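생활과 소비 읽기 3주차 강의 노트
주제: ‘친환경’ 세정용품 문구를 어디까지 믿을 것인가

1. 들어가며

지난 시간에 걷은 과제를 보니 포장에 적힌 문구를 그대로 근거로 쓴 경우가 많았습니다. “자연 유래 성분이라 안전하다”는 문장은 근거가 아니라 주장입니다. 자연 유래라는 말은 원료의 출처를 가리킬 뿐 피부 자극이나 수질 영향에 대해서는 아무것도 알려 주지 않습니다. 이번 주에는 세정용품 광고를 놓고 어떤 문장이 확인 가능한지, 어떤 문장이 듣기 좋은 소리에 그치는지 나누어 봅니다.

2. 용기와 리필

리필 제품은 대체로 절약과 환경을 한꺼번에 내세웁니다. 수업 자료로 나눠 준 Warer의 안내문에는 “리필로 플라스틱 25% 절감”이라고 적혀 있습니다. 무엇과 비교한 25%입니까? 같은 회사의 이전 용기인지, 타사 평균인지, 내용물 1리터당인지 적혀 있지 않습니다. 비교 대상이 빠진 비율은 일단 보류하는 것이 좋습니다.
금속 느낌의 펌프 용기도 따져 볼 만합니다. 오래 쓰면 유리하다고들 하지만 ‘오래’가 몇 번의 리필을 뜻하는지 밝히는 판매자는 드뭅니다. 펌프가 고장 나면 부품만 살 수 있는지도 확인해야 합니다. Greco는 펌프를 따로 팔지 않으면서 ‘평생 용기’라는 표현을 씁니다. 저는 이 표현을 믿지 않습니다. 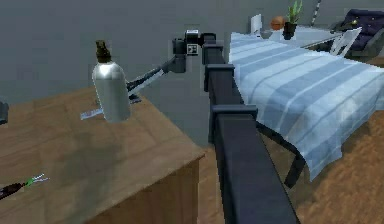 3. 수세미와 ‘항균’

‘항균 수세미’라는 말은 두 가지로 읽힙니다. 수세미 자체에 균이 덜 번식한다는 뜻일 수도 있고, 닦은 그릇의 균이 줄어든다는 뜻일 수도 있습니다. 광고는 뒤의 인상을 주고, 시험은 대개 앞의 것만 다룹니다. Prinska의 제품 설명에는 시험 번호 2421이 붙어 있는데, 어떤 균을 어떤 조건에서 시험했는지는 없습니다. 번호가 있다고 검증된 것은 아닙니다. 번호로 원문을 찾을 수 있어야 비로소 읽을 거리가 생깁니다.
교체 주기도 마찬가지입니다. 제조사가 권하는 주기는 제조사의 매출과 무관하지 않습니다. 그렇다고 권고가 모두 틀렸다는 말은 아니고, 사용 빈도와 건조 상태를 묻지 않은 채 모두에게 같은 주기를 제시하는 근거가 약하다는 뜻입니다. 두 겹으로 된 수세미는 거친 면과 부드러운 면의 재질이 다를 수 있으므로, ‘생분해’ 표시가 어느 층에 해당하는지도 살펴야 합니다.
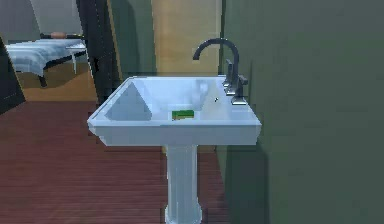 그림 2. 세면대 안에 놓인 초록색·노란색 두 겹 스펀지

4. 설문 수치 읽기

Mitside가 낸 홍보 자료에는 “사용자 대부분이 만족”이라는 문장이 나옵니다. 응답자 수와 질문 문항은 공개되지 않았습니다. 무료로 제품을 받은 사람에게 만족하느냐고 물으면 어떤 답이 많이 나올지는 짐작할 수 있습니다. 만족도가 세정력을 대신하지 못한다는 점도 기억해 두십시오. 향이 좋아서 만족한 사람과 기름때가 잘 빠져서 만족한 사람이 같은 칸에 들어갑니다.

5. 확인 순서

비교 대상이 적혀 있는가.
시험 조건과 원문을 찾을 수 있는가.
그 시험이 광고가 말하는 효과를 실제로 다루는가.

셋 가운데 하나라도 막히면 보고서에는 ‘확인 불가’라고 쓰십시오. ‘거짓’이라고 쓰면 그것도 근거가 필요한 주장이 됩니다. 이 구분을 지키지 않은 과제는 감점합니다.

6. 과제

집에 있는 세정용품 하나를 골라 포장 문구를 모두 옮겨 적고, 문장마다 확인 가능, 확인 불가, 의미 불명으로 표시합니다. 판매 페이지의 후기는 자료로 인정하지 않습니다. 제조사에 문의했다면 질문과 답변 전문을 첨부하고, 답이 없었다면 문의한 방법을 적습니다. 분량은 A4 한 장, 제출은 다음 수업 시작 전까지입니다.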